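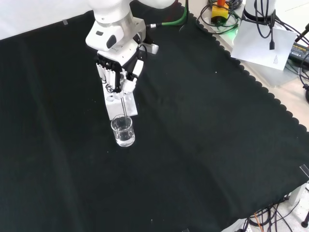 **Communiqué de presse — Club de modélisme ferroviaire de Talludlow**

**Commande numérique « Pan » : le club accepte un essai et réserve sa réponse**

Talludlow, janvier — La société Mokby propose aux clubs de modélisme ferroviaire d'abandonner leurs pupitres au profit de Pan, un système de commande sans fil piloté depuis un téléphone. Notre club a été sollicité pour équiper son grand réseau HO, celui de la ligne de Denden. Nous avons lu le dossier, assisté à la présentation et posé nos questions. Une bonne partie d'entre elles attend encore une réponse.

Le réseau de Denden compte 65 aiguillages, dont 28 en gare cachée. Tous sont commandés par des moteurs à solénoïde, certains très anciens, que le catalogue de Mokby ne mentionne nulle part. On nous assure qu'ils seront « pris en charge ». Nous aimerions savoir par quel décodeur, à quel prix et avec quelle alimentation.

« On nous promet une installation en un week-end. J'ai mis plus longtemps que cela à retrouver un faux contact sous la gare de triage, et je connaissais le câblage », observe Mimoza Babić, présidente du club. « Je veux bien être convaincue, mais pas par une brochure. »

Le coût pose aussi question. Le module central est annoncé à 400 euros, sans les décodeurs ni l'abonnement qui donne accès aux mises à jour. Ce dernier point a beaucoup occupé la dernière réunion. Un transformateur acheté par nos anciens fonctionne toujours, et personne ne leur a jamais réclamé de cotisation annuelle pour tourner le bouton. Que deviendra la commande des trains si l'application disparaît ? Le dossier consacre à ce sujet une phrase, au conditionnel.

Mohit Kushwaha, responsable de la voie et de la signalisation, a demandé que la compatibilité avec le bus de rétrosignalisation existant soit garantie par écrit. « La démonstration portait sur un ovale et deux locomotives neuves. Chez nous, un samedi d'exposition, il y a parfois 30 machines sur les voies, avec des décodeurs de toutes les époques. »

Le club a donc arrêté la position suivante :

- un essai de Pan aura lieu sur l'embranchement de la carrière, isolé électriquement du reste du réseau ;
- les pupitres actuels restent en place et en service ;
- aucun achat ne sera voté avant la remise d'un devis complet, abonnement compris.

Les résultats de l'essai seront publiés dans le bulletin, y compris s'ils sont bons. Les clubs voisins qui utilisent déjà Pan sont invités à nous faire part de leur expérience — de préférence avec leurs factures.

**Contact presse :** Mimoza Babić, au local du club, les soirs de séance à partir de 20 h.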